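Search posts Search

We use cookies to keep you signed in and to count visits. Accept all / Manage settings

Handside workshop notes
@handside

Thread on how we look after the two-arm folding cell. A few people asked after my last post about swapping a wrist module. It's a small bench cell in an enclosure, two arms on one rail, and it folds shirts. Most of what goes wrong with it is cable and bolts.

First thing in the morning, power off, I put a hand on each base and try to rock it. If a mounting plate moves at all, nothing else gets checked until that's fixed. A loose base looks exactly like a bad calibration and I've lost a whole afternoon to that.

The plates bolt into T-nuts in the aluminum extrusion. T-nuts creep. I put a paint pen line across each bolt head and the plate, so I can see if one has turned. Check the lines before you reach for the wrench. If you tighten first you've wiped out the evidence.

Next is cable. We went from black to purple last December so I could tell arm cable from everything else in the enclosure. Same spec, different jacket. Worth doing if you're recabling anyway.

Leave slack at the elbow. More than looks neat. The first time I dressed these I pulled everything tight along the links, and the left arm ate its connector in 17 days. With the elbow folded up there was plenty. At full reach there was none.
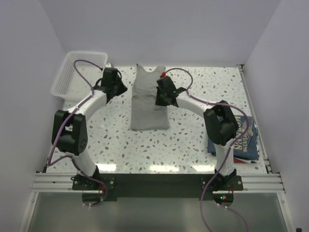 How I set the slack now: move the arm by hand, power off, to its farthest reach and then to its tightest fold. Tie the cable near the base only after you've done both. Then do both again. Small cable ties, snug enough to hold and no tighter. If the tie dents the jacket, cut it off and start over.

The loops will catch on things if you let them. After a cable change I run the fold program at low speed with my hand on the stop and watch the cable, never the gripper. You want to see it swing the same way every time.

Grippers. I wipe the fingers with alcohol at the start of each shift. Lint builds up faster than you'd think on cotton and the grip gets slick. You'll see it as a hem that slips on the second fold while the first one is fine.

Every 3000 folds the fingertips come off and get replaced, worn or not. I used to go by eye and I was always late. Tips for this cell come from Clamance. Order 2 sets, they ship slow.

Homing check: both arms go to home, then each comes down to its own mark on the tabletop. If one misses its mark, I go back to the base bolts before touching any offsets in software. The Dunbar controller will happily let you save a bad offset over a good one, so export the old file first.

Joint temps: I log the elbows after an hour of running. Ours settle at roughly 65 C on the housing. Yours may sit somewhere else. Write down what normal is while the cell is healthy, then you have something to compare with.

Someone asked if the vents need cleaning. Yes. Soft brush and a vacuum, power off. No compressed air, it pushes the lint further in.

Spare cable is from Ikex, bought by the reel and cut here. I'll post the crimp settings when I find the sheet.

Show more replies

Get the Handside newsletter in your inbox. Enter your email Subscribe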